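客厅的灰怎么擦都擦不完，是我的问题还是房子的问题？

版块：居家 > 清洁与收纳
标签：灰尘、抹布、白色家具、老公寓

Brittany Hiebert

先交代背景。我住的是一套82平米的老公寓，四楼，窗户朝街，街上有公交车。搬进来之前中介说这房子“采光特别好”，住进来以后我才明白采光好的意思：下午四点，太阳斜着照进来，每一粒灰都有自己的影子。

我不算懒人。隔天擦一遍客厅，电视柜、书架、茶几、窗台，顺序从来不乱。擦完很亮，我坐下来喝杯茶，茶还没凉，电视柜上又是薄薄一层。我怀疑过楼上在装修，上去敲门，楼上是一位八十多岁的老太太，请我吃了两块饼干，她家一粒灰都没有。我回来以后心情更差了。

目前的装备：超市买的纯棉抹布一包，鸡毛掸子一把（婆婆送的，不能扔），喷雾清洁剂一瓶，牌子是Gullberg，柠檬味，瓶身上写着“持久防尘”。我用完了大半瓶，要说持久，味道确实持久。

想请教几件事。第一，灰到底是从哪里来的，窗户我基本是关着的。第二，要不要买空气净化器，我看中了Skastness的一款，价格让我先生沉默了一个晚上。第三，白色和深色家具到底哪个更显脏，我们打算换茶几，家里为这件事已经分成了两派，孩子弃权。

另外请不要回答“少在意一点就好了”。我妈已经回答过了。

补充一下，有人私信问：没有宠物，有地毯，一块，长毛的，米白色，当初是我自己挑的，请嘴下留情。

Gaurav Prajapati

关窗没用。买净化器吧，买大的。地毯扔掉。

白色显脏。黑色也显脏。买灰色的。

Renata Sikora

楼上这位说的每句话单独看都不算错，合在一起就像医生开方子只写了“吃药”。我在酒店客房部干过十年，又在一家叫Campbell的清洁公司带过新人，灰这个东西我跟它比跟有些亲戚还熟，展开说说。

先说灰从哪里来。很多人以为灰是窗外飘进来的，关上窗就算守住了城门。可家里的灰有一大部分是家里自己产的：衣服、被子、沙发、毛巾掉下来的纤维，人身上掉下来的皮屑，纸箱子的碎末，再加上鞋底带进来的土。你每抖一次被子，就等于给客厅下了一场小雪。你关着窗，这场雪还没地方去，只好落在电视柜上。所以楼上老太太家没灰，我一点都不奇怪。一个人住，走路轻，东西少，大概也没有长毛地毯。

地毯我就说这一句，因为你请我嘴下留情：它是全屋最大的仓库，只进不出，偶尔有人踩过去才放出来一点，你吸它的频率决定了你擦柜子的频率。不想扔可以不扔，一周吸两遍，慢慢推，来回方向都要走到。吸尘器的滤网记得清。我上门见过一台机器，主人说用了三年吸力越来越差，打开一看，里面的东西可以织一件背心。

再说你的顺序。你写的是电视柜、书架、茶几、窗台，这是按走路顺不顺来排的，灰可不这么走。它只认一个方向，往下。所以先高后低，先书架顶，再隔板，再柜面，最后才是地。窗台放到最后擦，开窗擦窗框的时候落下来的东西正好掉在刚擦好的地方，那种委屈我懂。还有灯罩和门框上沿，你一个字都没提，我猜它们已经很多年没人过问了。
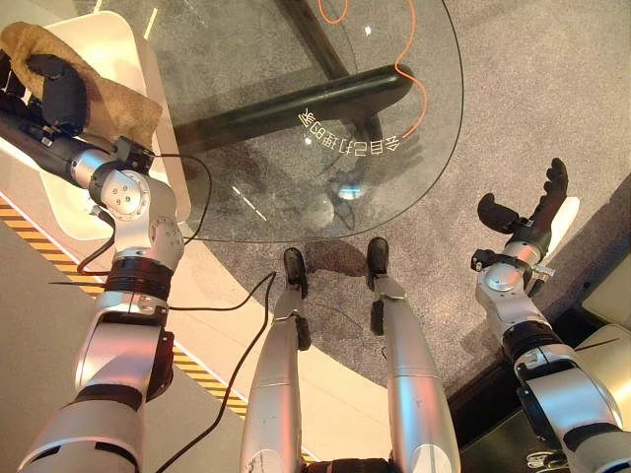 抹布是我最想说的一段，十个人里有九个败在这里。纯棉抹布干着用，基本是把灰从左边请到右边，顺便自己再掉点毛。我建议换成超细纤维的，每平方米克重高一点的更耐用，我习惯买400克左右这一档，太薄的拧两回就没脾气了。选布的时候别光看厚，起绒的布看着蓬松讨喜，像照片里黄褐色的那块，毛茸茸的，皱成一团搭在白色台面的边上，这种质感的布擦白色家具之前，我会先拿一角试一下掉不掉毛，深色的毛落在白台面上，比灰还显眼。另外别像那样攥成一团擦。一团布真正碰到桌面的只有几个鼓包，其余的褶子都在陪跑。正确的拿法是对折再对折，折成巴掌大，一面脏了翻一面，两次对折能翻出八个面，一间客厅差不多够用。往一个方向走，到头了抬起来，别来回搓，来回搓是在给灰做按摩。

布要微湿，拧到不滴水，摸上去凉凉的就行。太湿了灰会变成泥，干了以后一道一道的，下午四点看得尤其清楚。洗的时候跟毛巾分开，不要放柔顺剂，柔顺剂会把纤维糊住，布摸着是舒服了，从此什么也不吸。也别跟旧棉袜一起洗，超细纤维抓毛的本事一流，洗完你会得到一块穿着袜子毛的抹布。

喷雾清洁剂的问题，我对你说的牌子没有意见，我对用法有意见。直接喷在桌面上，喷得越多留下的膜越厚，膜是黏的，灰最爱黏的。你越擦它越来，原因可能就在这半瓶柠檬味里。先用温水加一点点洗洁精把旧的膜洗掉，清水过一遍，擦干，然后一个星期什么都别喷，看看灰是不是落得慢了。以后要用也喷在布上。

鸡毛掸子，婆婆送的，当然不能扔。挂在显眼的地方，她来的时候拿下来比划两下。平时扫扫窗帘杆和书架顶还可以，扫完等一会儿再擦下面，让灰先落定。

净化器我家有一台，能用，但它只管飘在空中的那部分，已经躺在柜子上的它请不动。价格能让一个人沉默一晚上的，我劝你先把地毯和抹布的事做完，过一个月再看，说不定他就不用沉默了。真要买，看它的风量配不配得上你客厅的大小，再打听一下滤芯多少钱，很多人买得起机器，养不起滤芯。

最后是茶几，我知道这关系到家庭团结。白色显的是头发、咖啡印和食物渣，浅灰尘反而不太看得见。深色显的是灰、手印和水渍，亮面的深色更是样样都显，擦完半小时就又有意见了。你家朝街，西晒，我会选哑光的浅木色或者浅灰，有一点纹理。玻璃的千万别碰，玻璃茶几有上下两面，你会发现自己趴在地上擦下面那一面，心里想着人生是怎么走到这一步的。

Manon Lachance

前面说得很全了，我补几条自己家的土办法，不保证科学。

门口放两块垫子，门外一块粗的，门里一块软的，进门就换鞋。我家没换鞋以前，走廊的灰有沙沙的声音，现在没有了。垫子要拿到外面拍，别在阳台上拍，我拍过一次，楼下晾着白衬衫，后来我们在电梯里一直不太说话。

床上用品勤换，换的时候关上卧室门，慢慢卷起来拿走，不要抖。电视后面那一团电线也看一看，灰喜欢在那里开会。我用扎带把线捆起来贴着柜子背面走，先断电，再用干的软刷子扫，省得趴在那里一根一根地抹。

暖气片缝里也是重灾区。十二月一开暖气，热气往上走，攒了一年的灰就跟着上来了，我家的窗帘每年冬天都会变色。开暖气之前拿细长的刷子从上往下捅一遍，下面铺旧报纸，会有惊喜。

我跟Renata有一点不同意见：书架。没门的书架擦到退休也擦不完，我后来在Itside上买了几扇二手的玻璃柜门装上去，尺寸差了一点点，我先生锉了一个下午，现在关门要往上提一下，客人都以为是机关。里面的书三个月擦一次就够了。她说玻璃不能碰，那是说茶几，竖着的玻璃灰站不住，手印另算。

还有，下午四点把窗帘拉上。我是认真的，薄的那层就行，该擦还是擦，喝茶的时候可以安心一点。

Brittany Hiebert

谢谢各位，统一回复一下。

用洗洁精水擦了电视柜，洗下来的水颜色我就不描述了。清洁剂停了，客厅里还是柠檬味，可能已经进到木头里面去了。

灯罩擦了。原来它是白的，我们一直以为是奶油色，当年还照着它配了窗帘。

地毯暂时留下，一周吸两遍，由当初反对买它的人负责吸，这是谈判结果。净化器缓一个月再说。茶几还没定，主张黑色亮面的那一派看完回答以后要求休会。

Gaurav，灰色的我们也在考虑，你说得很有道理，就是短了点。

掸子已经挂在玄关了，婆婆下个月来。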